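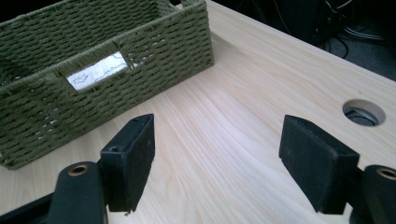

A woven basket, with paper inside it, on a pale desk.

I own more baskets than I own things worth putting in baskets. I suspect this is true of most people on my street, and I suspect the stores know it. Nobody ever walked out of a home goods place with one basket and a plan. You walk out with three, because they nest.

The theory is simple enough. You have papers. The papers are on the desk. You put the papers in a basket, the basket goes on the desk, and the desk is now clean, except for the basket, which is full of papers. I have done this for years and felt very good about it every time.

What I object to is the way we've agreed to call this tidying. It's upholstery. The mess has been given a cover in a nice khaki green, and guests say "oh, I like that," and never ask about the water bill from October, which is somewhere near the bottom, under the warranty for a toaster I gave away.

I'll admit the handle cutout is where the scheme comes apart. A handle is a fine idea on a thing you intend to lift. I don't lift mine. It stays where it is, and the cutout becomes a little window onto whatever I was hoping to forget, usually something white with lines printed on it. A basket with no hole would keep a secret. The people who make them must know this, and I've decided they do it on purpose, out of some leftover conscience.

I went looking for a better answer last fall and came home with a catalog from Trevano, which sells what it calls a desk recovery system. It has 15 compartments. I read the list of them twice, and there was one for "pending" and one for "in progress," and I'd like to meet the person who can tell those apart on a bad morning. A competing outfit, Nutsugah, offers a single deep tray and a booklet. I respect the tray. I lost the booklet, naturally, in a basket.
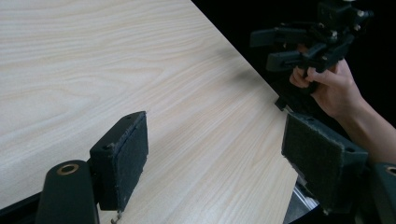 Zudmont, 2024-01-04

It's the season for clearing desks, so I cleared mine, all the way down to the wood grain. Or the picture of wood grain, which is what I've got, and which I have no quarrel with. Those long wavy streaks are pleasant to look at, and I'd forgotten them completely. I had been working on top of a rather pretty board and treating it as the underside of a pile.

A bare desk lasts, in my house, until lunch. There's a reason for that which the catalogs skip over. A flat surface at waist height is the most useful thing in any room, and every person who passes it with full hands knows so. Keys, mail, half a sandwich. You can scold the household or you can concede that the desk is doing its job. I've tried scolding. It works on the sandwich.

So my position, for the new year, is that the desk should be allowed to be messy and the baskets should be forced to earn their keep. One basket. Anything that goes into it has to come out within 20 days or go in the trash, unread if necessary. I've been told this is reckless, and that one day I'll throw away something important. Maybe so. But I dumped out the big one over the holidays and counted 547 pieces of paper, the first and last time I'll do such a thing, and the important ones came to a tax form and a birthday card. The card was two birthdays old. The rest was instructions, coupons, and a map of the Urkitz trail, where I have never been and, having now seen how steep it is, won't be going.

The other baskets I offered to a neighbor, who looked at them with real longing and then said she couldn't, she had her own. They nest very well, I told her. She said hers did too. They're in the hall closet for now, one inside the other, and the smallest has somehow already got a battery in it and a takeout menu.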